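Spent the afternoon with the Dmytriv cell, the one sold to us as "never loses a block". Out of 421 logged picks, the fault note says the arm stopped once. I don't believe the fault note.

The job is dull. Pick a coloured block off the pegboard, put it on a peg, repeat.
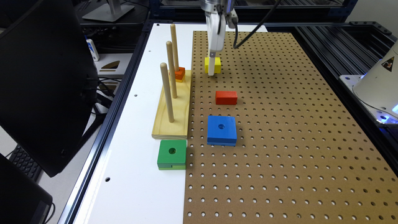 What went wrong in June: the grip signal stayed on after the block had gone. So the arm carried nothing to the peg, let go of nothing and logged a success. Deepika Pisharody spotted it at pick 400 – by eye, from a chair.

Nekudton's answer was "lighting". Maybe. The wrist camera does see the board go greenish in patches. But a yellow block is still a yellow block. 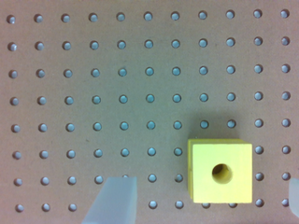 Wrist view, yellow block between the fingers, nearer the right one.

My bigger worry is the guard stop. Pouran Shahbazi asked what the arm does when it believes it's holding something and isn't. The manual gives error 811 and no stop at all.

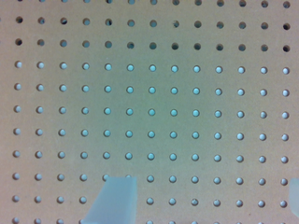
Wrist view, fingers and bare board.

They want us to sign off by 1820 picks. I'd like a finger sensor that can tell wood from air first – still waiting on a quote.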